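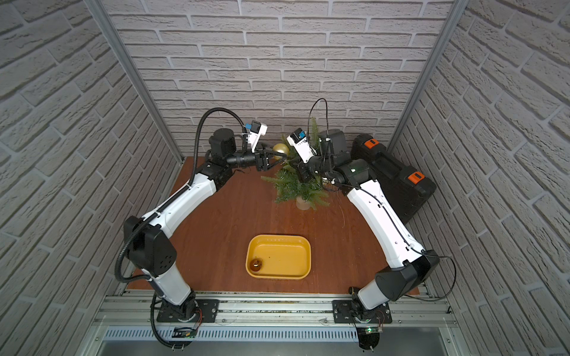

Zivard Two-Arm Bench Kit

I built the first Zivard in March because I was sick of borrowing time on other people's gear, and I've been fiddling with it ever since. It's a pair of arms on one aluminium rail, with a gripper and a wrist camera on each, and it's meant for the fussy little jobs that really want two hands. Trimming a small Christmas tree is my favourite test by a mile. Branches flop about, ornaments are round and shiny and want to roll off, and one arm usually has to mind the tree while the other one deals with the bauble. If your program can cope with that, sorting parts in a tray will feel like a holiday!

What you get: both arms, base plates, the rail, grippers, wrist cameras, all the cabling and a licence for Guller, our control software. You can drive the arms by hand, record what you did and play it back (or feed the recordings into your own training code, which is what most of you seem to be doing). The table and walls are up to you. I like plain pale walls, as the cameras have less to get muddled by.

Setup took me 30 minutes last time, with a coffee in the middle. Bolt the rail down first, then the arms — please don't do it the other way round, I've pinched a finger. Leave some slack in the wrist cables too.

The kit is $4,000 plus shipping, and spare gripper fingers are $16 a pair. The Grecu softer fingers fit as well, and I'd grab those if you're handling anything breakable.

This batch ships from our Flilano workshop. For bulk orders or odd requests, write to Kibet Masanja through the contact form and mention the Zivard.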